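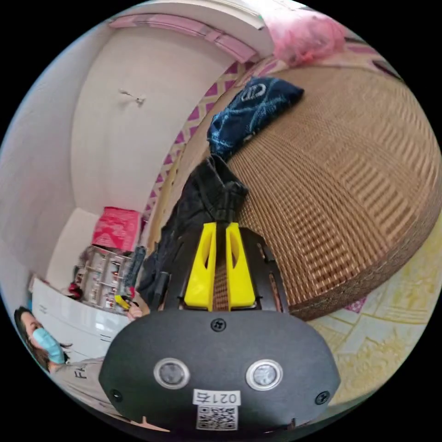 Yellow gripper fingers and a woven surface.

Visit to the Geduvel tile works, Grorkstead, 17th January

The tour started at the raw material bays and followed the line through pressing, glazing and firing. Hamish Treloar, the shift engineer, led our group of estimators. Castillo floor tiles were running on line 2, with a nominal size of 480 mm square.

Most of the questions concerned size variation. Fired tiles are sorted by measured size and the size code goes on the carton. Treloar advised ordering a whole floor from one code - mixing codes on a narrow joint shows up as drift across a long room.

Coverage was the other topic. Janelle Layug from technical sales worked through a floor of 100 square meters. One tile covers 0.2304 square meters, so the net count is 434.03, taken up to 435. Cuts and breakage are added after that, and a diagonal layout needs a larger allowance than a straight one.

We also saw the Ginon wall range being packed, 25 tiles to a carton. Orders are rounded up to full cartons.

The kiln hall was closed for relining and could only be viewed from the walkway. It reopens to visitors in May. Safety shoes are required.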